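The Woman Who Picks Your Countertop

Kyriaki Ververidis has spent most of her working life talking people out of marble. She likes marble. She has it in her own kitchen, with a lemon stain by the sink that she describes as "my signature."

"People come in with a picture on their phone and they're already in love," she says. "My job is to ask who in the house drinks red wine."

She runs the showroom at Athanasiadis, a stone yard wedged between a tire shop and a bakery on Elley Street. There are 65 slabs standing in the yard at the moment, and she will tell you which three she regrets buying. One is pink. It has been there since March.

The trouble, as she sees it, is that customers shop for veins. They want a dramatic one, then they get it home and discover they have to eat breakfast on it every day.

"A big dark vein is like a loud tie," she says. "You're glad somebody else is wearing it."

Her own taste runs to the pale and quiet – stone you have to look at twice. It is a hard sell. One couple visited her four times over the same gray-white piece, and complained on each visit that it didn't do anything.

"I said, it's a counter. What did you want it to do?"
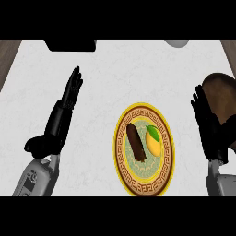
Faint veining on a pale, marble-like top.

She did not plan on any of this. She was keeping the books for a flooring company called Drevolo when her uncle needed someone to answer the phone for a summer. She was 19. She is now 54, and the phone is still on her desk.

Does she ever recommend something cheaper? Constantly. A customer last year had 1170 dollars and a long wish list, and Ververidis sent him home with an offcut and the number of a man who does laminate.

"He sent me a thank-you card," she says. "The people with the pink marble budget never send a card."

She gets up to answer the phone. Someone wants to know about lemons.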